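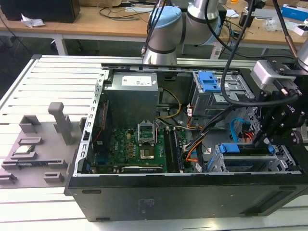
Putting a CPU in an old tower. Takes almost 10 minutes, longer if the cables fight you.

Power off, cord out. Case flat on its side, panel off. Touch bare metal before you touch anything else.

Push the yellow and black power wires clear of the socket. Don't yank, just tuck them.

Lever up, bracket open all the way.

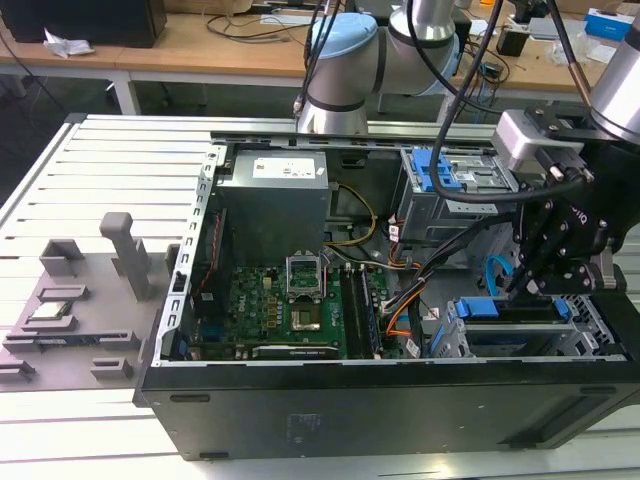
Bracket up, socket empty. Fingers off the gold part!

Match the corner triangle on the chip to teh one on the socket. Lower it straight down - no sliding, no pushing. Close bracket, lever down. Bit of force is normal here.

Paste, pea size. Cooler on, fan plugged in, then the panel.

Questions to Samah Ouali | © Undthorpe | Back to top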